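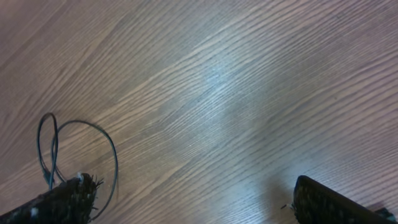

Is the Trudon gripper kit worth $2749?
Depends on your patience. The fingers wear a black, bristly covering that Toltside says will grip anything. I'd want proof - the tips already show stray fibers, and a thin teal cable loops up beside the left one, right where it could snag.

Does it lift 500 grams?
So the brochure says. Our limit was 300.

Are spare pads included?
No. A set costs $200.

Can I return it?
Within April, yes. Ask Kristine Saludo, and get it in writing.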